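Cookies help us keep this site running. By carrying on you agree to our use of them. Accept | Manage settings

Filed under: Robots at home, Long threads

Ward Claeys
4/10/23

1/ Right, kettle's on, so I'm going to do the long thread I've been promising on our laundry work. It's about what happens when you teach a robot to put washing in a machine by having a person drive its arms, and about one small change to the method that made more difference than I'd have guessed in a month of Sundays.

2/ Quick background for anyone who followed me for the bread pictures (hello, more bread soon!). We call the project Manau. The person wears a sort of metal sleeve on each arm, holds a handle, and the robot's arm copies what theirs does. We record all of it, then train a policy on the recordings and see whether the robot can do the job by itself.

3/ Cloth is horrible, by the way. A mug is a mug wherever you put it. A T-shirt is a different object every time you pick it up, and if you pick it up badly it becomes a third object, which is half in the drum and half hanging down the front of the machine looking sorry for itself.

4/ We'd gathered 2,221 loading demonstrations by the end of last December's push and the first set, and I was terribly proud of them. Lovely smooth ones, all by our two most practised drivers. If a go went wrong, we stopped, threw the recording away and started over. That's how I was taught to do it and I never thought much about it.

5/ The policy we trained on those was charming right up to the door. It would reach, grip, swing over, and then if a bit of cloth caught on the rim it simply carried on as though all was well. Hand goes in, opens, comes out, sleeve of the shirt still dangling. It had never once seen a person deal with that, because I'd binned every example!

6/ So the change (and I can hear several of you shouting that this is old news, and yes, people have been saying versions of it for years) was to stop binning them. If the cloth snags, the driver keeps going and sorts it out. We also began some goes from a bad position on purpose, with the cloth already bunched up against the opening.

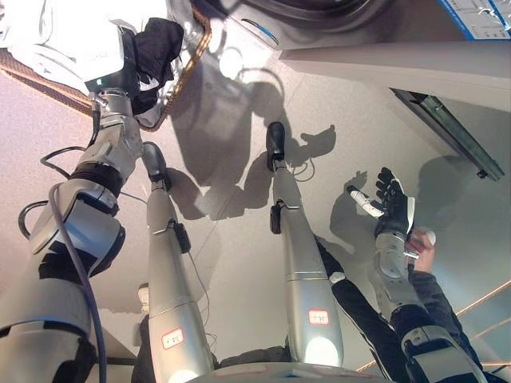 Black cloth at the washer door, with the driver's arm on the right.

7/ I'm fond of that one. The arm is at full stretch with the cloth right up against the opening, and you can see the driver's hand on the handle inside the sleeve unit. Black cloth is a nuisance too, as the cameras see a dark lump going towards a dark hole, and the shadows on the floor tiles don't help matters.

8/ We collected 350 of these recovery goes. It took far longer than I'd planned, partly because they're tiring. Pushing a heavy lump of cotton through a round hole with somebody else's hand is hard on the shoulders, and I speak as a man who did 49 of them and then couldn't lift a saucepan.

9/ Now the result. We set up 234 test loads, one garment each, same machine, same spot on the floor. With the tidy data only, the policy finished well under half of them with the whole garment inside the drum. With the recovery goes mixed in, it was comfortably over three quarters. I'll give exact numbers when the write-up has been past more eyes than mine.

10/ "Ward, you just added more data." Fair, and Verschueren (who reads everything I write with a very sharp pencil) said so within a minute. So we took out 350 of the tidy ones to keep the total level and trained again. The gap shrank a touch and stayed put. I bought the cakes that day.

11/ What I like best is watching it. The old policy made one go of it and left. The new one pokes the cloth, draws back a bit, has another look, and tucks it in with the side of the hand. That tuck is straight from the human drivers, who all do it and none of whom could tell me they were doing it when I asked.

12/ Things that still don't work, so you don't go away thinking it's solved: anything with a long strap. Fitted sheets (don't laugh, you can't do them either). Socks, which it loads happily and then carries back out again stuck to a finger. And it'll sometimes tuck and tuck and tuck at a shirt that's been inside for ages, up to a dozen times before we step in.

13/ That last one worries me a bit. I think we've taught it that fussing at the door is a normal part of laundry. We probably need recordings where the driver has a look, sees it's fine, and gets on with their day. Cerkholm are trying something similar with dishes and tell me they get the same fussing with forks.

14/ Somebody will ask about the sleeve rig. The forearm part follows the Wendetti layout, with a fair bit of our own padding on the cuff after complaints. If you're building one, spend your time on the handle. People put up with a heavy cuff for an hour, but a handle that's slightly the wrong shape makes them sloppy within ten minutes, and you can see it in the recordings.

15/ One bit of practical advice if you're collecting this sort of data yourself: ask the drivers to say out loud when they notice something's gone wrong. We log the moment they speak. It's a rough marker but it let us find the start of each recovery without watching hours of trousers.

16/ Next up is two garments at once, and then emptying the machine, where everything is wet and knotted together. I'll post how that goes, good or bad. Tea's gone cold. Questions welcome underneath, I'll get to them after supper.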